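Why do we put off the eye test? My project on sight checks at Peva

I picked this topic because of my own eyes. I'd been squinting at the bus times for most of a year before I booked anything, and when I finally sat in the chair the optician asked how long I'd been getting headaches. Ages, was the answer! I had just never joined the two up.

So for my project I asked students at Peva college when they last had their eyes tested, and why they'd left it so long (if they had). My tutor, Duarte Lobo, talked me out of a 40-question monster, and we settled on 10 questions that fitted on one side of paper.

A disc and a ball, set apart on green cloth 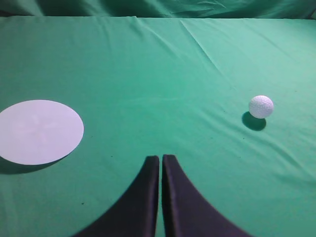
Fig. 1. Pale disc and small white textured ball on the green cloth.

What I did

I left forms in the canteen and the library through most of July, and got 183 back. Peva has 1,640 students on its books, so it's a small slice, and I suspect people who already wear glasses were keener to fill one in. I also spent a morning at Clavico, the optician's on Berkine Road, where they let me sit at the front desk and listen to people booking (no names written down, obviously).

What came back

The answer I saw most was "I can see fine". Cost came next, and quite a few people didn't know they might get a free test while still in full-time education. 33 people said they had never been tested at all, which made me feel a bit better about my own record. Several hated the puff of air, and one wrote a whole paragraph about it on the back!

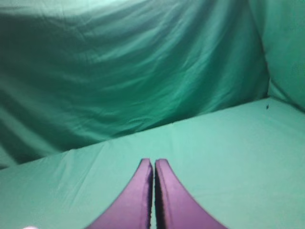 Fig. 2. Two purple gripper fingers, tips pointing up.

At Clavico the bookings were mostly for broken frames or a lost lens. I only heard one person ask for a plain check-up, and she was booking for her son.

What I'd change

Question six was badly worded. I asked about "eye problems" and half the answers were about hay fever. I'd also try the Kartha site next time, where the evening students are, as they hardly show up in my results.

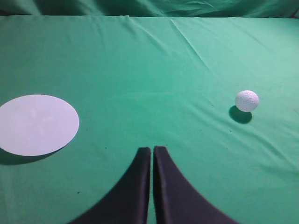

Thanks

To Duarte for reading three drafts, to the desk staff at Clavico for the tea, and to everyone who filled in a form. The blank questionnaire is at the back of the folder, with question six left as it was.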